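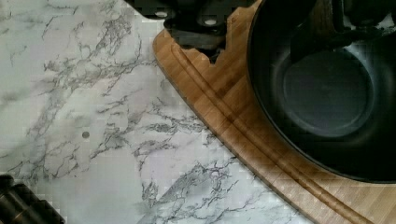 Figure 1. Bamboo cutting board on a marble-patterned countertop.

Project report: a low-cost level sensor for a grain hopper
Amanuel Workneh and Saron Negash
Thu 19 October

Our hopper feeds the small roller mill in the Tatside workshop, and until this term the only way to check it was to climb up and look. We wanted a sensor that reads the level from outside the lid!

We picked a capacitive probe - a steel rod down the middle, with the hopper wall as the second plate. Barley between the two raises the capacitance, and a timer circuit turns that into a frequency. Saron built the circuit and Amanuel wrote the code.

Results
With the hopper empty we read 498 counts. Full, we read 3,000, a much bigger swing than we had hoped for. We logged 50 fills in all, and 34 of them matched the dipstick to within one division. Most of the misses came from damp barley, which reads high.

Next steps
We'd love to add a humidity correction before the December demo (Saron already has a sensor picked out). The probe also needs a stiffer top bracket, as it leans when grain pours in from one side.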